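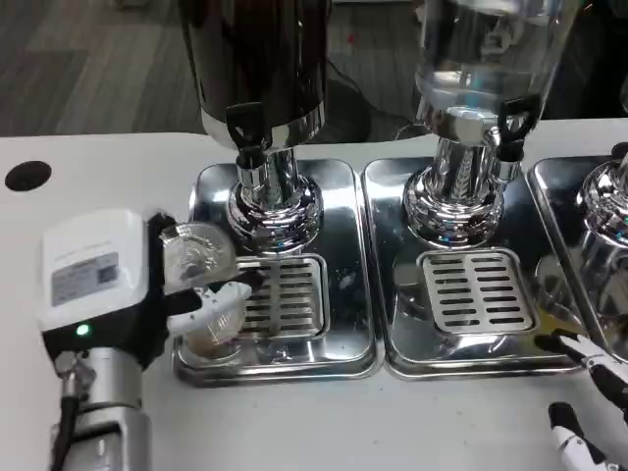

Sevelari Salt and Pepper Diamond Ring

We love salt and pepper diamonds at Drirmont, and the Sevelari is the ring that got us started! Each one is set with a rose cut stone full of tiny black and white specks (jewelers call them inclusions), so the gray can run from pale smoke to nearly charcoal. No two look the same, and we think that's the whole fun of it.

The band is 14k recycled gold, 2 mm wide, with a low bezel that won't snag on your sweaters. Asmaa Zerouali drew the first version for her sister and it has hardly changed.

Details
Stone: natural salt and pepper diamond, rose cut
Metal: yellow, rose or white gold
Sizes: 4 to 9, half sizes on request
Style number: 123
Deposit for custom orders: $300

Picking your stone

Come by the Nowakowski Street showroom and look at loose stones under the loupe. Sławomir Szulc keeps the trays sorted by shade, and he'll happily talk about a single speck for as long as you let him. Bring the rings you already wear, so you can try the colors side by side.

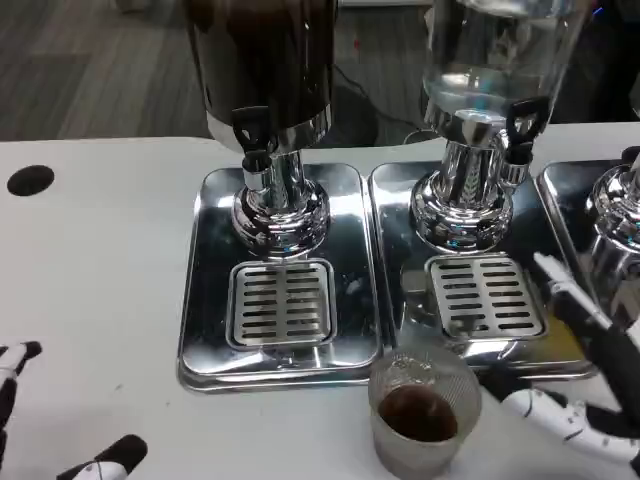
Drinks table, Nowakowski Street

Care

Warm water, mild soap and a soft brush are plenty. Please skip the ultrasonic cleaner, as stones with many inclusions can chip. We check the bezel free of charge every November.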